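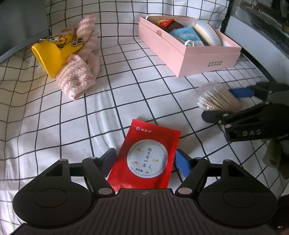 Set pieces at lower-league level: defending corners with a small squad
Speaker notes, coaches' evening, Gillstead clubhouse

Slide 1. Title
Introduce myself, Mireille Chidiac, assistant coach, defense and set plays. Questions at the end, except on terminology. If a term is unclear, stop me.

Slide 2. Scope
Corners only. No throw-ins, no wide free kicks. Material comes from our own match video and from Bivau and Cruzado, who shared theirs. Total sample is 308 corners, all defended, from league and cup games. Preseason games left out because lineups change too much after halftime.

Slide 3. Definitions
First contact: the first player to touch the ball after the kick, either team, goalkeeper included.
Second phase: from first contact until the ball leaves the final third or goes dead.
Zone: a fixed starting position. The player attacks the ball from there and does not follow a runner.
Blocker: a defender who slows a runner but does not compete for the ball.
Say that other clubs use "screen" for blocker. Same thing.

Slide 4. Our old setup
Full man-marking, one player on the near post, goalkeeper on the line. Worked when we had Aslak Magnusson and a second tall center back on the field together. When one of them was injured, the whole marking list moved down a place and we had a fullback on their best header. Show the clip of the goal against Prevach. Pause when the runner leaves the group at the penalty spot. Our marker is looking at the ball. He has also been blocked, but he was late before the block.

Slide 5. The current setup
Five zonal players across the six-yard box. Near post, front edge, center, back edge, far post.
2 blockers at the penalty spot.
One player at the edge of the area for the second ball.
One player short, level with the near corner of the box, moves out if they play it short.
One player high.
Goalkeeper makes eleven. Somebody always adds this up, so leave the slide up while they do.

Slide 6. Who goes where
Best header of the ball goes front edge, not center. Most deliveries at our level drop short of the middle of the goal. Siv Sjöberg tagged the landing spots for us and her chart is on the next slide.
Near post can be a short player if they are quick off the mark and will clear with either foot. Far post needs someone who keeps checking over the shoulder. Body half open, never square to the kicker.

Slide 7. Landing spots
Inswingers and outswingers are separate colors. Point out the cluster in front of the near post on inswingers. Outswingers are more spread out and tend to land farther from goal, so the zonal line starts a step higher for those. The call for this is "up" and it comes from the goalkeeper.

Slide 8. Second phase
This is where we still give up chances. After first contact the line tends to stand and watch. Rule: when the ball travels out, everyone moves out, and the near post player sets the speed. If it goes wide, not out, hold until the winger takes a touch.
Play the clip from the away game at Cruzado, then play it again with the sound off. Folke Lundgren is the last one out and plays everyone onside. He knows I am showing it.

Slide 9. Short corners
Short player goes as soon as the second attacker is within passing distance. If they commit two, the edge player goes as well. Blockers drop in and do not chase. We tried sending the high player back to help and he arrived too late every time.

Slide 10. Training block
Twenty minutes, once a week, end of session, when legs are tired.
Walk through positions with no ball.
Thrown deliveries, then kicked from both sides.
Live, with attackers told to aim runs at the far post.
Second phase is played until the ball is dead. Do not blow the whistle on first contact.
Karim Saliba took most of our deliveries in April, and by the last week the players were reading his run-up. Change the kicker.

Slide 11. Limits
Three clubs, one division. Video from a single angle in most games, and some of the far post contacts were hard to judge. Tags were done by one person and not checked by a second. I would not use these numbers to compare goalkeepers.

Slide 12. Questions
Marking sheet is at the back of the room, one per club. Blank copy on the reverse for your own names. If asked about long throws, the zonal line works but the front edge player starts wider. I have no data on it.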